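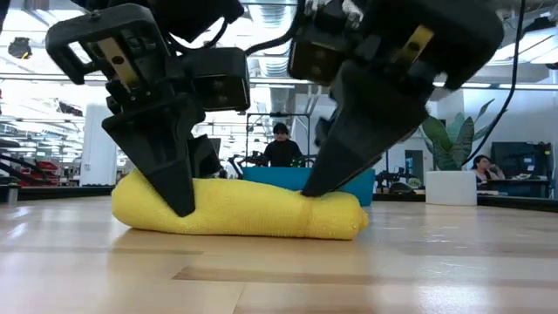

Products Recording Stations Software Service Support Contact

Equipment / Recording Stations / Perov Two-Arm Station

Perov Two-Arm Station
April
By Julián Arrieta, Product Documentation

The Perov Two-Arm Station is a tabletop system for recording demonstrations of work with cloth and other soft goods. It is supplied to laboratories and companies that train manipulation policies and require recordings of consistent quality over long periods of collection. The station is delivered with two arms, two interchangeable-finger grippers, a fixed camera mount, an operator console and the Dovonon recording software.

Cloth remains a demanding subject for learned control. A towel seldom presents the same outline twice, and an operator will often correct a grasp several times before a fold is complete. The station records these corrections in full. Joint positions, gripper opening and camera images are stored on a common clock, and each demonstration is saved as a separate episode with its task name, operator code and outcome.

Fingers are tapered so that the tip can be placed at a hem or pressed lightly into rolled fabric. Worn fingers may be exchanged by the customer with the hex key supplied. Arms and grippers should be powered down before any exchange.
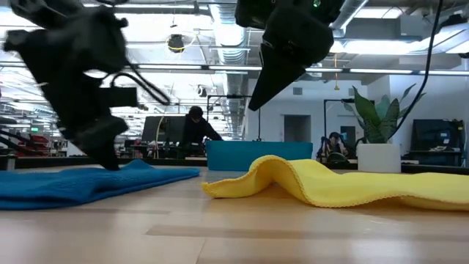 SOKDEN, April. The Marín task library for household textiles is now included with every new station. It contains 148 task cards covering towels, napkins, pillowcases and simple garments. Each card states the starting arrangement, the permitted range of variation and the condition under which an episode is to be marked complete. Several cards call for two towels of different colors on the table together, and the operator is instructed which is to be handled first.

Starting arrangements are varied on purpose. Towels may be laid flat, rolled, rumpled or placed partly beyond the working area. The software proposes an arrangement before each episode and keeps a tally by type, so that a collection manager can see which conditions are underrepresented.

Episodes in which a grasp fails should be kept. They are labeled at the console and may be filtered out or retained at export, according to the needs of the training group. An operator may also attach a short written note to any episode.

Trained operators working from the standard cards record about 31 episodes per hour. Rest periods are set by the customer. Dovonon displays a reminder at the console when the chosen interval has passed.

Ordering and delivery

The station is shipped in five crates. Installation and calibration are carried out by a Perov technician and require two working days on site. The customer is asked to provide a level floor, steady overhead lighting and a wired network connection. Operator instruction is held on the Wednesday following installation and is included in the purchase price.

Existing customers may obtain the Marín library through their service account. Stations with earlier console software must be updated before the task cards can be loaded. Replacement fingers, cable sets and camera mounts are listed under Service.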